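桌面小白板,到底是立着用还是躺着用
板块:桌面与文具 > 书写
浏览 294 回复 30(显示部分楼层)

半截粉笔 楼主
发表于 2021-01-19

先交代背景。我用纸条用了好多年,桌上贴的、屏幕边上贴的、键盘底下压的,最后有一张贴在杯子上,被我连同杯子一起洗了。那张纸条上写的是交电费。停电那天晚上我在黑暗里想通了一件事,人应该有一块白板。

墙上那种大的我不考虑。租的房子,打一个洞押金就少一截,房东验房的时候拿手电照墙,比牙医照得还仔细。所以买的是桌面小白板,细黑边框,两侧夹子带旋钮,拧上可以支起来,松开可以放平。板擦也买了,黑黄两色的,握着的地方有一块黄色的心形。我一个成年人,买板擦的时候没有认真看款式,就这样吧。

用了一阵子,问题来了。这个板我立着写不好,躺着又看不见。立着写的时候笔一使劲它就往后缩,像是不太愿意听我说。躺着写很舒服,可写完以后它就跟桌面融为一体了,我会把饭盒放上去,把字盖住,吃完饭把饭盒拿走,字没了,印在饭盒底下。

还有反光。我头顶是长条灯,板面又亮,不管怎么摆,总有一块白的正好落在我要看的地方。我把板转来转去,最后斜着放在桌上,人也斜着坐,那块光才算挪到了一边。 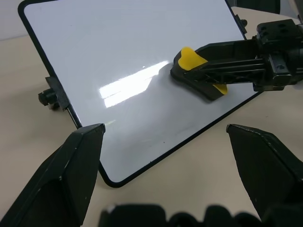
擦也是个事。刚写上去就擦,很干净,过一夜再擦,就留一层灰影子,你知道那里写过东西,又读不出来写了什么,正好是我对上星期的记忆程度。我现在是干擦两遍,湿布一遍,再干布一遍,比我洗脸的流程还长。

所以想请教各位有小白板的:
立着还是躺着?
反光怎么对付?
灰影子怎么办?
不要推荐手机软件,我手机里有四个待办软件,它们互相提醒对方过期了。

2楼 窗台上的葱

躺着。立着的白板是给别人看的,躺着的白板是给自己写的。你一个人住,立给谁看。

至于饭盒,你应该在饭桌上吃饭。

3楼 半截粉笔 楼主

回2楼:我只有一张桌子。它早上是办公桌,中午是饭桌,晚上是我趴着后悔的地方。

4楼 Cement

立着。躺着那不叫白板,叫垫子。

我在仓库干活,我们那边每个货架头上都有一块小板,全是立的。人走过去,眼睛一扫就知道少了什么。躺着的话得低头,低头的人会撞叉车。你家没有叉车,道理是一样的。

往后缩的问题好办,后面顶一本书。要厚的,字典,年鉴,前任送的成功学,都行。

5楼 擦不掉先生

我来说灰影子。名字就是这么来的,大家让一让。

灰影子来自三个地方:笔、板、你。笔不好,颜料多溶剂少,写上去就赖着不走。板不好,涂层有细纹,墨往缝里钻。你不好,写了不擦,放一个礼拜,它以为你要留它一辈子。

处理办法,按我自己家里试过的顺序:
先用干板擦擦,擦的时候朝一个方向,别画圈,画圈等于把灰均匀地分给整块板。
擦不掉的,用同一支白板笔在旧字上重新描一遍,趁着新鲜马上擦,旧的会跟着走。
还不行,酒精棉片,轻一点。
再不行,换一块板,生活要继续。

6楼 四月的抽屉

酒精千万别用!!!我妈有一块白板用酒精擦了几回,现在写上去的字擦都擦不掉了,整块板发涩,像磨砂玻璃一样。她现在把它当留言簿用,写一条少一块地方,最早那条是让我买酱油的,我都毕业了,酱油还在上面。

7楼 擦不掉先生

回6楼:那是便宜的喷漆板面。我说的是轻一点,偶尔一次。你妈用的什么力气我不清楚,我见过有人擦白板像在给锅去底。

8楼 四月的抽屉

回7楼:她就是那个力气。但我坚持我的意见,一块板到底是什么涂层,买的人根本不知道,包装上全写着“优质板面”,你怎么知道自己的那块扛不扛得住。清水加一点点洗洁精就够了,擦完再用干布过一遍。

9楼 擦不掉先生

洗洁精会留膜,留了膜下次写字断墨。你们这些用洗洁精的人,过两天就来发帖问笔为什么写不出来。

10楼 四月的抽屉

那是你没过清水!

11楼 Omid Heydari

两位都有道理,容我插一句。我在语言学校教书,每个学生桌上一块小板,听写用的,一节课写写擦擦不知道多少回。我们学校最后定下来的规矩很土:每节课结束用拧得很干的湿布擦一次,酒精锁在柜子里,钥匙归Sandra Wragg管。想用酒精要去找她说明理由。自从有了这个手续,想用酒精的人一下子都没有了,板子也没见比以前脏。

立还是躺的问题,学生写的时候都是躺着,举起来的时候是立着。所以我觉得楼主问的是两个动作,不用选。

12楼 窗台上的葱

回11楼:一个人在家里对着墙把白板举起来,这画面我替楼主想了一下,不太行。

13楼 半截粉笔 楼主

多谢各位。昨晚按大家说的做了一轮。

先说字典法。我家没有字典,前任也没送过成功学,我拿了一本菜谱顶着。板是不往后缩了,改成往旁边滑。它总能找到一个我没堵住的方向。

再说描旧字的办法,灵!我有一行灰影子,原来写的大概是某个电话号码,描的时候我还得猜,猜着猜着把它描成了另一个号码,不过一擦,两个一起没了。给5楼鞠躬。

然后我发现一个新问题,就是字该往哪儿写。板就那么点大,横着写几个字就顶到边上,字越写越挤,最后一个字像是从门缝里看人。后来改成竖着来,从上往下,一行一个,占的地方窄,左边还能空出一大块留给以后后悔。放平了写,手腕有桌子托着,竖着一路往下拉也不抖。

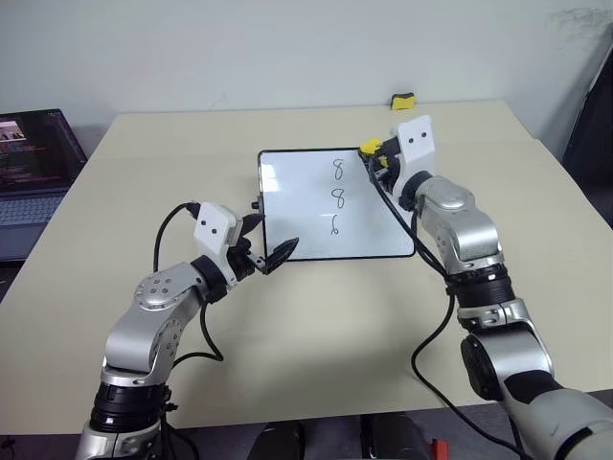 竖着写的缺点是右手会蹭到刚写的东西,得悬着一点,写得久了肩膀酸。左撇子是不是反过来?有没有左撇子出来说一下。

板擦我平时放到桌子靠墙那边去了,放在手边我会忍不住一直擦,写两个字擦一个,一上午过去,板上干干净净,跟我的工作进度一样。

14楼 左手边

被点名了。左撇子在白板上横着写,手是跟在笔后面一路抹过去的,写完一句,手侧面是黑的,板上是灰的,中间什么也没留下。我小学的时候在黑板上演算,老师以为我没做,其实全在我袖子上。

竖着写对左撇子也没好到哪儿去,但至少每次只糊一个字。我现在是把板放在左边,转一个角度,让手从下面来。看着别扭,能用。

15楼 Cement

你们写那么多字干嘛。白板上写数字就够了。我们货架上的板,只有数字,上面是应有的,下面是现有的,对不上就打电话骂人。写字的话还得看字迹,看完字迹还得猜心情。

16楼 窗台上的葱

回15楼:只写数字,过三天你自己知道是什么数字吗?

17楼 Cement

货架上我知道。家里我不知道。我家冰箱上写着一个400,写了很久了,我老婆以为是我欠她的钱,我以为是她欠我的。现在谁也不敢先擦。

18楼 擦不掉先生

400这么久没擦,你那块冰箱门上的漆已经认它当儿子了。

19楼 高个子书签

潜水党冒个泡。说反光。

反光跟板没关系,跟灯和你眼睛的位置有关系。躺着的板是一面朝天的镜子,天花板上有什么它就照什么。立着的板如果往后仰,照的是灯和墙交界那一块,还是有灯。你把它立得直一点,甚至稍微往前倾,反光就跑到桌面上去了,你就看得见了。

不过桌面白板的支脚一般都只让你往后仰,往前倾会倒。所以我的办法是关顶灯,开台灯,台灯放在侧面。成本是零,除了我同事会问为什么不开灯,我说我在看白板,他们就不问了。

20楼 半截粉笔 楼主

回19楼:有道理,我试试。不过我那顶灯的开关跟厨房抽油烟机是一路的,关灯意味着不做饭。先记下来。

21楼 四月的抽屉

说句不中听的,你这房子的问题比白板的问题大。

22楼 纸质派最后一人

我实在忍不住了。各位为了一块板,讨论了涂层、溶剂、镜面反射和左右手,我桌上放着一沓废打印纸,背面朝上,一支圆珠笔。不反光,不往后缩,左撇子也能用,写错了划掉,写完了揉了。没有灰影子。酒精也不用锁在柜子里。

小白板就是给纸条找了一个更贵更占地方的替代品。

23楼 Omid Heydari

纸有纸的好处。但是我的学生在纸上不敢写错,一张纸写错了两个字,他们就停下来不写了。在小板上他们写得很快,因为随时可以抹掉。我有个同事Farzad Ranjbar,教了很多年书,他一直用纸,后来换成小板,他说教室里安静的时间变短了。

成年人可能也差不多。我在白板上写计划就很大胆。

24楼 纸质派最后一人

大胆的计划,擦起来也方便是吧。

25楼 半截粉笔 楼主

我感觉22楼和24楼是来我家看过的。

不过纸条我是真的不行,前面说过杯子那件事了。纸条在我手里会繁殖,白板不会,它就那么大一块,写满了我就得决定擦哪个。上周我在“给牙医打电话”和“研究一下存款”之间犹豫了很久,最后两个都擦了,换成“买鸡蛋”。鸡蛋买了。

26楼 擦不掉先生

楼主你用的什么笔?从头到尾讲板,笔一个字没提。灰影子有一半是笔的责任。

我自己的经验:
笔要横着放。竖着放,笔头朝上,墨全沉到屁股那头,写出来跟铅笔似的。笔头朝下,帽子里攒一泡墨,拔开的那一下,你的衬衫就有故事了。
细的比粗的好擦。粗头一笔下去墨多,小板上写粗头等于拿拖把签字。
写不出来的笔马上扔掉。别放回笔筒里。所有人都放回笔筒里。

27楼 半截粉笔 楼主

细的,黄帽子,在楼下Moradi文具店买的。深色的墨。我承认我的笔筒里有一整排写不出来的笔,我每次都拿一支起来,试一下,叹口气,放回去。我一直以为它们歇一歇会好。

28楼 左手边

Moradi我知道,Starnau路口那家是吧,老板爱把试笔的纸贴在柜台上,上面全是“你好”和弹簧圈。他家的笔我买过,新的时候写着挺顺,盖子一定要听见“咔”那一声,没听见就是没盖上。我丢过好几支,全是没“咔”。

29楼 Cement

店里试笔的纸应该拿白板做,省纸。

楼主到底立还是躺,给个结论,我这边跟人打了赌。赌注是20块钱,对面是Gholamreza Babaei,我们仓库的,他说你最后会把板收进柜子里。

30楼 半截粉笔 楼主

押金都没赌,我倒成了赌局。

汇报一下最近的用法。写的时候放平,写完了拧上旋钮支起来,放在桌子正中间,挡路,挡路就得看它。这点11楼说对了,是两个动作。4楼也算对了一半,因为它大部分时间是立着的。2楼也没错,写的时候是躺着的。你们自己分吧。

还有一个意外发现,立着也能写,前提是往下轻轻落笔,不要往前推。我以前是拿写字的劲儿去戳它,它不缩才怪。另外,一行写完要停一下,看看字歪没歪,立起来写字跟平着写字用的不是同一只手,起码字迹不像是同一个人的。我平着写的8像个8,立着写的8像两个没谈拢的圈。

反光照旧,上半块板基本归灯管了,我就用下半块和靠右的地方。房租也是付给整间房子的,能用的不也就那么一块。

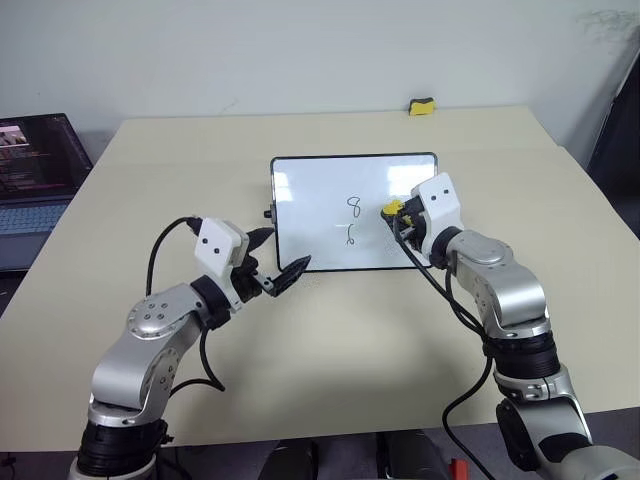

小白板支起来的样子,8在上,6在下,中间隔着一道浅浅的短横。

菜谱已经撤了,上面沾了墨,红烧肉那一页现在看不出放几勺糖。

31楼 窗台上的葱

那就放到你觉得甜为止。

我还是坚持躺着。不过可以接受你的折中。

32楼 Cement

“大部分时间是立着的”,我截图了。Babaei说这不算,他赌的是柜子,还没到时候。他说要等到四月。

33楼 高个子书签

反光那个你真的应该试一下台灯。抽油烟机那路,你可以先做完饭再看白板。

34楼 半截粉笔 楼主

回33楼:做完饭就得吃饭,吃饭就得占桌子,占桌子就得把白板挪开。挪开了就看不见它上面写着“晚饭后看白板”。

35楼 纸质派最后一人

我给你寄一沓废纸吧。到付。

36楼 四月的抽屉

借楼问一下,我妈那块板,就是酒精擦坏的那块,还有救吗?昨天回去看,她在酱油下面又写了一条,让我早点睡。她用的还是记号笔,不是白板笔。

37楼 擦不掉先生

等一下,记号笔?

那跟酒精有什么关系!擦不掉是因为她用的是记号笔!你在6楼骂了我半天!

38楼 四月的抽屉

……板面确实是涩的,这个我没说错。

39楼 擦不掉先生

因为她拿力气擦记号笔,擦不掉,再用酒精,再用力气。这块板受的苦跟我5楼写的没有一个字的关系。

救法:白板笔在记号笔字上描一遍,擦,能带走一部分。别的就看命了。“早点睡”那条我建议留着。

40楼 Omid Heydari

我们学校也出过这种事。有个新来的老师Houshang Khosravi,第一天上课,拿记号笔在大白板上写了自己的名字,写得很大,很好看。后来他的名字一直在那里,别的老师上课都得绕着写。他本人教了一个学期就走了,名字还在。学生以为那是教室的名字。

41楼 左手边

我们公司会议室也有一条,上面写着“请勿擦除”,下面是空的。没人知道请勿擦除的是什么,所以那半边一直没人敢用。

42楼 Cement

那是最省笔的一块板。

43楼 黄豆芽

新来的,从头看到尾。请问楼主的支脚是夹在两边的那种吗?我想买一块给孩子练口算,怕他压在上面压断。

44楼 半截粉笔 楼主

回43楼:对,小黑夹子卡在边框上,外面一个小旋钮。大人压过,我趴在上面睡着过一次,醒来支脚没事,脸上有一道墨印,好像是“缴费”两个字反过来。小孩的话你还是让他放平写吧,旋钮他一定会拧着玩,拧下来就会滚,滚了就在冰箱底下。

45楼 黄豆芽

谢谢,那我买平的。冰箱底下已经满了。

46楼 擦不掉先生

给孩子买的话,板擦别买太小的,容易跟旋钮去同一个地方。再备一块旧棉布,旧T恤剪一块就行,比什么专用布都好。楼主那湿布一遍干布一遍的流程可以省一步,布拧得够干,一遍就完事。

47楼 半截粉笔 楼主

试了,一遍确实够。那块T恤是我穿去面试那件,没录取,现在它上岗比我早。

笔筒也清了。写不出来的全扔了,剩下黄帽子那一支能用,还有一支不知道哪儿来的圆珠笔,上面印着Nitis,我不认识这家,我怀疑是22楼放的。

48楼 纸质派最后一人

留着吧,会用上的。

49楼 Cement

刚把400擦了。趁她出门擦的。印子还在,比原来还清楚。求助,冰箱门能用酒精吗,在线等。

50楼 四月的抽屉

用湿布!

51楼 擦不掉先生

先说你当初拿的什么笔写的。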